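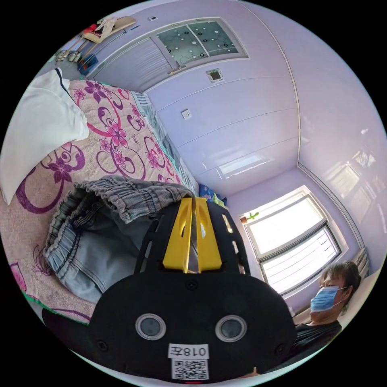
Home Articles Interviews Care Guides Contact

Nadine Issa has worked in garment care at Fakhoury for 11 years, most of them on denim. Her current subject is the elasticated waistband, which she regards as the part of a pair of jeans most often damaged by storage.

"The denim will outlast the elastic," she says. "People fold for the denim and forget the band."

Her method needs a flat surface at least as wide as the garment. A bed will do. The jeans are laid face down, the gathers are left relaxed, and one leg is brought over the other. The fold lines go across the thigh and below the knee – never through the waistband.

"If you pull the band straight to get a neat edge, you are storing it under tension. Leave the ruffle alone."

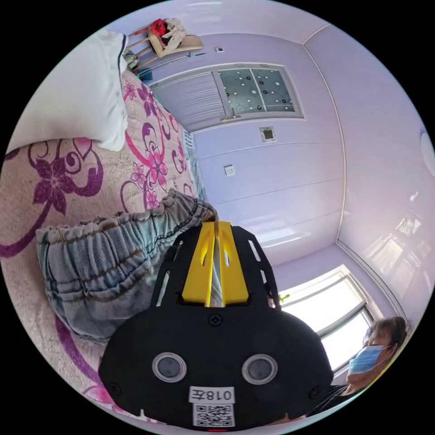

Gathered elastic waistband on light-blue denim, with brown-orange stitching.

Issa and her colleague Bilal Chidiac tested this on 200 pairs, half folded through the band and half below it. Each stack was kept under a flat weight until November. Chidiac measured the recovery of every band.

"The creased ones came back slower," he says. "Some of them kept a ridge at the side seam."

He also advises against clip hangers for this type of waist. The clips load two short sections of elastic and leave the rest slack. A shelf or a shallow drawer is better, with the band facing the back and no more than four pairs to a stack.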